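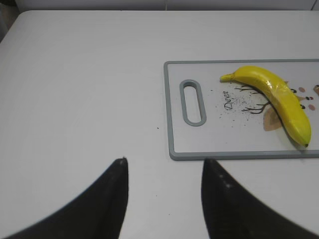 Tips for recording a banana-cutting task
Albertina Peixoto, Langat workshop notes

I have my doubts that a pair of arms will ever be much help in my kitchen. Still, if you are going to teach a machine to use a knife by showing it over and over, you may as well show it properly.

1. Set the board the same way, then don't
Everyone at Histava wanted the board square to the table. Fine for the first 22 runs. After that, turn it a little each time, or the system learns your table and nothing about fruit.
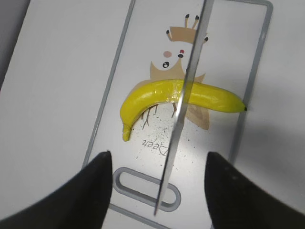

2. Keep the knife over the board
Pass it from one arm to the other above the board, never over bare table. Go slowly. A rushed handover gets copied as faithfully as a good one.

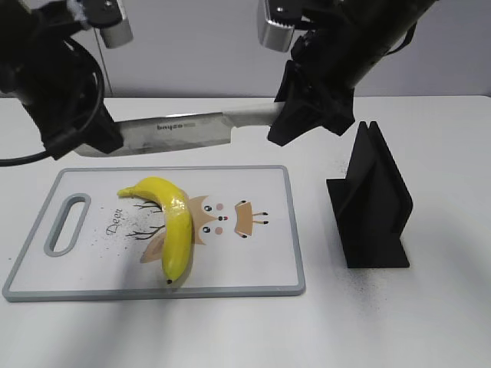
I'd also give the holder a fixed spot and mark it with tape. We lost 47 runs in June to a holder that had crept sideways, and the people who sold us on "it will adapt" were very quiet that week.

3. Wipe down between batches
Black specks on a white board may mean nothing to you. I wouldn't bet on the software agreeing. A damp cloth will do, with the arms parked.

4. Throw runs away
We recorded 262 and kept 94. The brochure talk is all about how many you have. Ask how many you'd want copied.

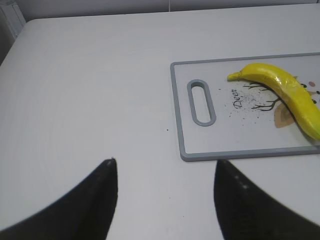
Banana on the deer board, seen from between the fingers.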